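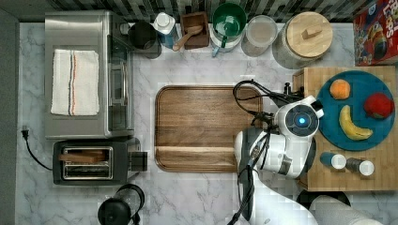

Arm droops when reaching across the worktop - is it my mounting or my settings?

Posted by kettleside, 8 Aug 2019

Hello all, first time asking here although I've been reading since May, when I finally cleared enough of the kitchen to start on this. I'm hoping somebody kind has been through the same thing.

I have a second-hand arm set up at the worktop, and the idea is a modest one. I'd like it to lift a slice of toast out of the toaster and put it on a plate, and later on perhaps pass me a piece of fruit. The toaster is on the left next to the little oven, the plate lives on the butcher's block on the right, and the big wooden board is in the middle, so the arm has to go right across the board and back again. I've kept all of it in the same place for weeks and the family are being very good about it.

The trouble is the far end of the reach. Close in, over the fruit plate, it goes where I send it every time. Once it is stretched out towards the toaster the gripper ends up 18 mm lower than it should be, and it clips the top of the toaster on the way down. I've told the Prosis software the weight of the gripper, as the manual says to. The base is on a Dukovent clamp plate, which seemed solid enough when I bought it, and I've tightened it twice. The cables are tied along the arm with a loop left over near the wrist, and I did wonder if that was pulling on something.

I don't mind doing the job again properly if the mounting is wrong, but I'd rather not drill the worktop, which is marble and not entirely mine to drill. Where would you start?

Urholm_shed

What a nice project, and you've explained it well, which makes a change from some of the things we get on here! I'd start with the clamp plate before touching a single setting. I had the same plate under a smaller arm in my workshop and spent a good fortnight blaming the software, when all along the plate was lifting at the back edge whenever the arm was stretched right out.

Easy to check. With the power off and the arm safely parked, stand a dial gauge on the worktop with its tip on the back edge of the plate, and set it to zero. Then move everybody's hands well out of the way, run the arm slowly out to the toaster position and read the gauge from where you're standing. If it moves at all, you have your answer, or a fair part of it. A very small tilt at the base grows into a lot by the time you get to the gripper. Mine was 5 mm at full reach from a lift I couldn't see by eye.

If it is the plate, you can still leave the marble alone. I made a long steel foot that runs underneath the worktop and spreads the clamping over a wider patch, with a strip of rubber between the steel and the stone so that nothing gets scratched or cracked. Go gently with the tightening, though - stone doesn't forgive you, and a crack near the edge would be a very expensive piece of toast. If you're at all doubtful about the load, a heavy floor stand beside the counter is a better answer than any clamp. Engström do a plain one with levelling feet, or you can weld something up if you know anybody with the kit.

As for the cables, a loop by the wrist is what you want, as the wrist needs slack to turn. Just watch it through the whole movement, slowly, and see that it doesn't catch on the edge of the board or go tight at the far end. Mine used to snag on a jar lid, and I moved the jar.

One last thing and then I'll stop. Do bring the arm in over the top of the toaster, with plenty of height, and only come down when you're directly above the slot. And please have the toaster unplugged at the wall while you're practising. Cold bread is perfectly good for testing, and a gripper has no business near a live element.

mostly_solder

Probably the payload. Weight alone isn't enough, you have to put in the centre of gravity as well or it works out the load wrong when it's stretched. Mine was miles off until I did that.

crumb tray

Agree with checking the plate first, and I'd look at the payload after that, so you're both right as far as I can see. I would add that you should check the tool length too. If the length from the wrist to the gripper tips is entered wrongly, you can get away with it in one pose and be well out in another, particularly if the wrist is tilted differently at the toaster than it is at the plate. Measure it again with a decent rule.

After that, teach the toaster position by hand and don't rely on numbers you've measured off the worktop. I run ten slow passes after every change and write down where it ends up each time. If it lands low by the same amount on every pass, you can correct for it quite happily. If it wanders, something is loose and no setting will put it right.

I'd also turn the speed down to 5 per cent while you find out which it is. It's dull to watch, but you can get to the stop button with time to spare, and so can whoever else comes in wanting a cup of tea.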